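Ister Display Group: Minutes of the February Working Meeting, Artificial Flower Arrangements

Present: Etelka Veres (chair), Marius Dinu, Emese Jakab, Bence Simon
Apologies: Bianka Veres
Minutes: Emese Jakab
Meeting opened at 9:40 a.m.

1. Minutes of the previous meeting

Accepted with one correction. The vase order was placed with Pap, and the entry under item 4 has been changed to match. The action on storage boxes is carried over.

2. Roses

M. Dinu reported on the red roses. Stock includes a large and a smaller bloom, and the two are to be treated as separate line items from now on. The stock sheet currently lists both as "rose, red," which led to a wrong pick for the entrance piece.

The large rose is to be used only where its leaves can be spread below the bloom. The smaller rose may go in low, against other flowers. B. Simon asked whether stems could be cut to one standard length. The chair ruled against this until the Risus vases have been measured, as cut stems cannot be returned to general stock.

Agreed: separate stock lines for the two roses. No cutting before the vases are measured.
Action: M. Dinu

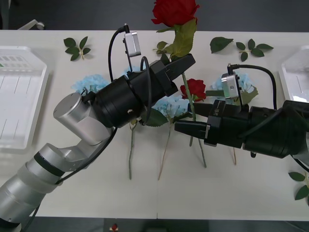 3. Hydrangeas

E. Jakab presented the pale blue hydrangea. The florets are fabric with four petals and a small white bead at the center. Points noted in discussion:

Petal edges. Slight fraying is accepted on stock items. B. Simon proposed trimming loose threads with small scissors. E. Jakab objected that trimming flattens the wavy edge and makes the florets look stamped. The proposal was withdrawn. Threads that can be seen from normal viewing distance are to be trimmed one at a time, by hand.

Creases. Light creasing in the petals is to be left as is. Steam is not to be used until a spare head has been tested.

Beads. A floret with a missing bead is to be turned to the back of the head. A head with more than three missing beads goes to the parts box.
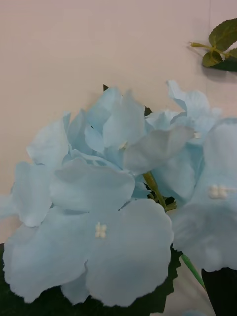 Fig. 2. Hydrangea florets, pale blue, with center beads.

Dust was raised as a recurring complaint from the front desk. The Dustora brush was tried on old stock and left no marks on the fabric. The chair asked for a second trial on a full head before any more are ordered.

Action: B. Simon, brush trial, result at next meeting.

4. Tray and table layout

The white tray stays at the left end of the table. Hydrangeas are taken from the tray and laid on their sides with the stem toward the person arranging. Standing a head face down is not permitted, because the lower florets spread and do not recover well.

M. Dinu noted that the leaves catch on neighboring blooms when two stems are lifted together. Stems are to be lifted singly, held below the lowest leaf. E. Jakab asked that this be added to the work sheet, which now says only "remove from tray."
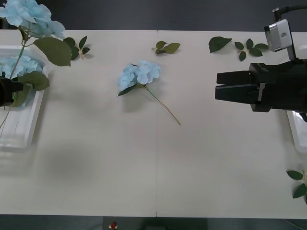 Fig. 3. Hydrangea laid on its side; further stock at left.

The question of a colored table cover was raised again. Pale blue petals are hard to judge against white, and B. Simon would prefer a mid-gray cloth. The chair noted that the finished pieces will stand in front of white walls, so the present surface gives a fair check. No change.

5. Arrangement B

Layout discussed: hydrangea at the top, red rose directly below it, second hydrangea slightly lower and to the right of the rose. The rose is to be partly tucked under the upper head. Leaf sprigs are added last, with the larger leaf under the left side of the lower hydrangea and a smaller one under its right side.

E. Jakab considered the rose too deep in the cluster and asked for it to be brought forward by 2 cm. M. Dinu preferred the present depth, as the hydrangea hides the join between stem and bloom. Both versions are to be made up and left in the hall for 7 days, after which the front desk will be asked for comments. 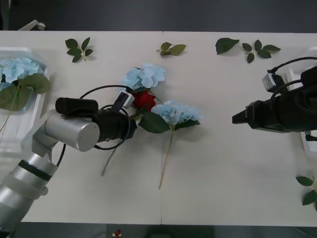 Fig. 4. Arrangement B, red rose between pale blue hydrangeas.

Action: E. Jakab, M. Dinu, one version each.

6. Other business

Bianka Veres sent a written request for a smaller arrangement for the reading room, without roses. Deferred until she can attend.

Spare leaf sprigs are to be sorted by size before they go back into the drawer.

Meeting closed at 10:55 a.m. The date of the next meeting will be sent out by the chair.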